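Chapter 7
Shared Workspaces: Rules for Two-Arm Tabletop Cells

Learning objectives

After studying this chapter, you should be able to:

explain the difference between a work zone, a shared zone and a parking zone;
prepare a written cell sheet for a bench with two arms;
state the duties of the operator and the second person during a session;
decide when a handover between two grippers may be attempted and when it must be refused.

Introduction

Chapters 5 and 6 dealt with a single arm working at a bench. In that arrangement the main questions are reach, speed and the position of the people nearby. When a second arm is added, a further question arises at every moment of the work: which arm has the right to be where it is? Two light arms moving slowly can still bend a finger, pull a connector loose or crush the article they were meant to pass. Most damage of this kind is minor, but the repairs take time, and a cell that has been repaired in haste is less safe than it was before.

The rules in this chapter follow the bench code used at the Clolmont teaching laboratory, which was drafted by Marwa El Sherbiny and later revised with Iason Economou for use at the Wirkow and Bouazza sites. The code is a house code. It does not replace the law or the published safety standards that apply where you work, and where the two differ, the stricter rule must be followed.

7.1 The Work Surface Before Motion

A session begins with the surface. Every article on the table is either listed on the cell sheet for that session or removed. Articles that are listed but not yet needed are placed toward the back, clear of the path of both arms, and their positions are recorded. A flat, wide article such as a folding chessboard may be left against a rear corner, provided that no cable runs beneath it and that neither arm must cross it at low height.

Cables require separate attention. A cable that lies along a wall at rest may move a considerable distance once the arm it serves begins to travel. The operator should move each arm by hand, or at the lowest speed setting, through the full range planned for the session while the second person watches the cables only. Any cable that passes between the fingers of the other arm's gripper is to be rerouted before work proceeds.
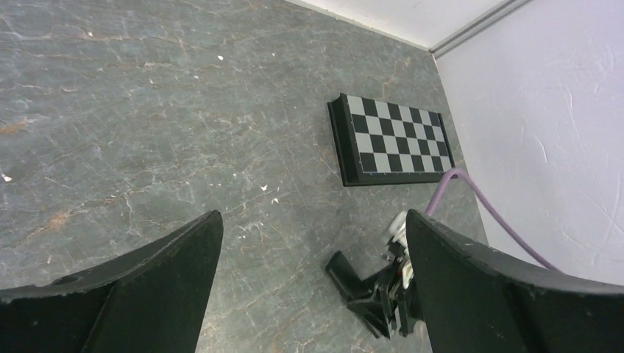 7.2 Zones and Right of Way

The tabletop is divided into zones, which are drawn on the cell sheet. A work zone belongs to one arm. A parking zone is the place where an arm rests when it has no task, and the other arm may not enter it. A shared zone may be entered by either arm, but only one arm may be moving within it at a time. The single exception is a planned handover, which is treated in Section 7.4.

Right of way in the shared zone is given to the arm that is holding something. If both are holding, the arm that entered first completes its motion and withdraws. If neither is holding, the operator names the arm aloud before it moves. Spoken naming may seem unnecessary in a small room, but it gives the second person time to object.

Zones are defined in three dimensions. Students often draw them as areas on the table and forget that an elbow or forearm can sweep through space well above the surface. At Wirkow, a revision of the code made in June added a side view to the cell sheet for this purpose. The side view must show the highest point reached by each arm, together with any fixed rod, post or frame that stands within reach. 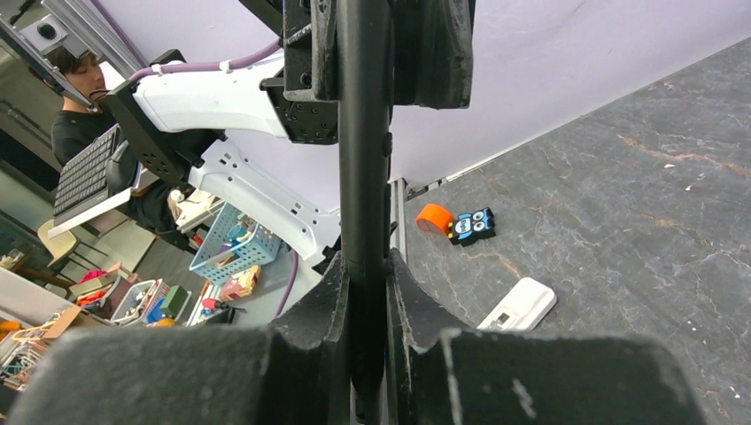 The space beyond the table edge is also part of the plan. Shelves, storage bins, seating and desks should be placed so that a person can use them without leaning over the work surface. A person seated at a keyboard near the cell is to be treated as being inside it whenever either arm, fully extended, could reach that seat. In such a case the reduced speed limit applies for the whole session, including the time when the arms are only being returned to their parking zones.

7.3 Duties of the Operator and the Second Person

The operator commands the arms and is responsible for the cell sheet. The second person commands nothing and carries no other task. He or she keeps the stop control within reach, watches the shared zone, and may halt the session without giving a reason. The operator may not restart until the second person has agreed.

The two roles may be exchanged, but only with both arms parked. The Bouazza site asks for an exchange after every 30 minutes of continuous work and sets 40 minutes as the limit that may not be passed.

7.4 Handover and Close Approach

A close approach is any motion that brings the fingers of one gripper within one finger length of the other gripper or of the article it holds. It is permitted only when the following conditions are met.

1. One arm is stationary and remains so until the approach is complete.
2. The held article is gripped near one end, so that the other end is free to be taken.
3. Any camera or other part mounted at the wrist has been included in the outline of that arm on the cell sheet.
4. The path of withdrawal is known and clear.
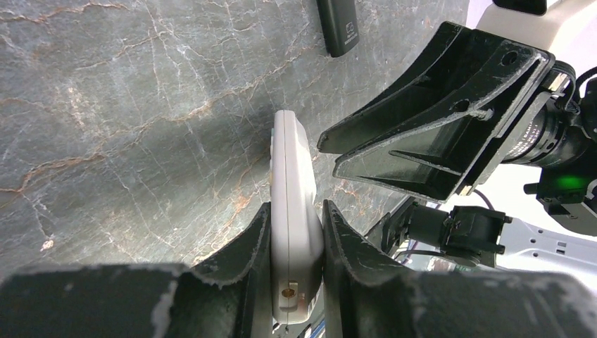 Figure 7.3 A white handheld device held upright between two gripper fingers, with the finger assembly of a second arm close to its top.

The third condition is the one most often neglected. An outline drawn from the maker's data describes the arm as it was supplied. Lenses, brackets and added cables extend beyond it, and they are usually the first parts to touch. Trerno, whose training cells are inspected under the same code, requires the outline to be measured again each time a wrist fitting is changed.

If contact occurs, both arms are stopped where they are. The operator does not open either gripper until the second person has confirmed that the article is supported. The contact is then entered in the session log, even if no mark can be found on either arm.

Key terms

cell sheet, close approach, parking zone, right of way, second person, shared zone, work zone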